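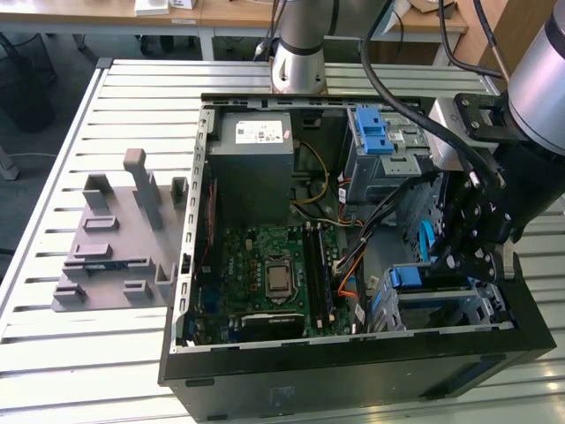
Ticket 329: Shore excursion times incorrect on printed passenger programme
Service: Brillodton Cruises, guest information desk
Raised by: Oanh Hoàng, Excursions Office
Assigned to: Seul-gi Gil, Onboard Systems
Priority: High
Status: Resolved, monitoring

Summary of the fault

The daily programme delivered to cabins on the evening before the call at Nastov gave the departure of the harbour walking tour as 09:35. The correct time was 08:35. The excursion tickets, which are printed separately, carried the correct time. Passengers therefore held two documents that disagreed, and 18 of them presented themselves at the gangway after the coaches had left.

The affected passengers were offered places on the afternoon tour or a full refund. Twelve accepted the afternoon tour.

Initial checks

07:50 - Guest desk reports the first query from a passenger. Desk staff advise that the ticket should be followed.
08:10 - Excursions Office confirms that the booking record is correct. An announcement is made in the public areas but not in the cabins.
08:50 - Ticket opened. Programme template for the Nastov call withdrawn from the print queue.
09:20 - Programme for the next call, Uritz, checked by hand against the booking record. The same one-hour difference is found on all morning tours. Printing suspended.

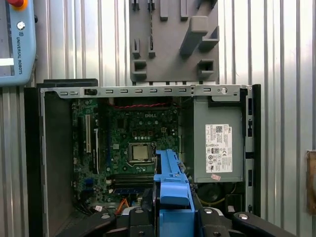 Open Dell desktop chassis with the side panel removed.

Investigation

The ship's clocks went back one hour on the night before Nastov. The booking record holds all tour times in port time and is not altered when the clocks change. The programme template draws its times from the same record but applies the offset entered by the bridge office. On this occasion the offset was applied to times that were already in port time.

Yến Diệp (Excursions) asked whether the fault could have affected the call at Hầu earlier in the voyage. The programmes for that call were reviewed and found to be correct. No clock change took place before Hầu, and the fault would not have shown itself.

Quyên Diệp (Guest Services) noted that meal times in the same programme were correct. Meal times are held in ship's time and do require the offset. The two types of entry must accordingly be treated separately.

Action taken

1. Offset removed from all shore entries in the template. Offset retained for meals, entertainment and spa appointments.
2. Uritz programme reprinted and delivered to cabins by 19:00, with a correction slip.
3. Tender tickets for Uritz compared with the new programme. No differences found.

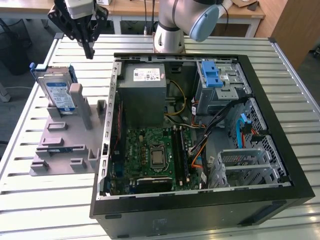
The Uritz programme was also used to confirm that the correction holds on every machine from which it may be printed. Test copies were produced at the guest desk and in the Excursions Office, and the times agreed. A third test copy will be requested from the library desk before the next clock change.

Outstanding

Ngân Đỗ is to confirm whether the 35 passengers who joined at Nastov received the corrected programme or the earlier one. Refunds for the remaining passengers have been passed to the purser's office - reference to be added when received.

The ticket will stay open for monitoring until the final call in July.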